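Himance Community Kitchen: Progress Report to the Droltik Fund
Reusable Mug Program, September
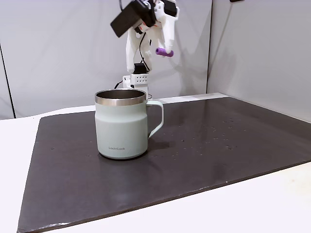

1. Summary

The grant pays for insulated mugs to replace paper cups at the Himance drop-in kitchen and at our second serving point on Yusuf Street. All 157 mugs have been delivered and 100 are in daily use. The rest are in the storeroom on Yusuf Street and will go out once the second drying rack is in place. Spending is within the approved budget. We are asking for one small change, described in section 5.

2. The mugs

We bought several models, so that people could choose a size and a handle they liked. The mint-green Lock&Lock mug is the one most often taken from the shelf. It has an open looped handle and a band of polished stainless steel at the rim. Older visitors have told us they prefer a mug with a real handle to the straight tumblers, which are hard to hold with stiff fingers. The pale color also helps at the counter, where staff can pick it out from the dark tumblers when the shelf is full.

Lids are kept in a separate bin and given out on request. Most people drinking at the tables do not ask for one. People who carry their coffee out to the yard usually do.

3. Washing and storage

Mugs are washed by hand after the morning service and again at 2 p.m. We tried the dishwasher in the first weeks. It left spots on the steel rims and the racks did not hold the handled mugs upright, so we stopped.

Drying is the slow part. The existing rack holds the tumblers well, but the handles catch on each other and the mugs take up more room than we planned for. Buvisness, the supplier of the shelving, has agreed to exchange one flat shelf for a peg rack at no charge. It has not arrived yet.

Eight mugs have been taken out of use. Most of these had dents at the base and the others had loose handles. They are kept in a box in the office and are still included in the delivered total.

4. Use at the counter

Paper cups are now brought out only when the clean mugs run low, which happens on cold mornings and after the food bank closes. The kitchen had been ordering paper cups every month. No order was placed in September, and the remaining stock should last through the winter.

Some mugs leave the building. Most come back within a few days, often rinsed. We do not charge a deposit and would prefer to keep it that way. A sign by the door asks people to return mugs to the gray tub.

Staff have asked for clearer marking inside the storeroom. At present the sizes are mixed on the shelves and it takes too long to restock the counter during service. Shelf labels have been printed and will go up when the peg rack is installed.

5. Change requested

We would like to move the unspent money from the dishwasher rack line to bottle brushes and a second washing tub. The total does not change. The narrower mugs cannot be cleaned properly with the sponges we have, and one tub is not enough for the afternoon wash.

6. Next period

Install the peg rack and labels at Yusuf Street.
Put the remaining mugs into use.
Check all handles and lids, and order replacement lid seals if needed.
Ask visitors at both sites which mugs they want more of before any reorder.

Receipts and the delivery notes are attached separately.

Prepared by Abimbola Onuoha, Kitchen Coordinator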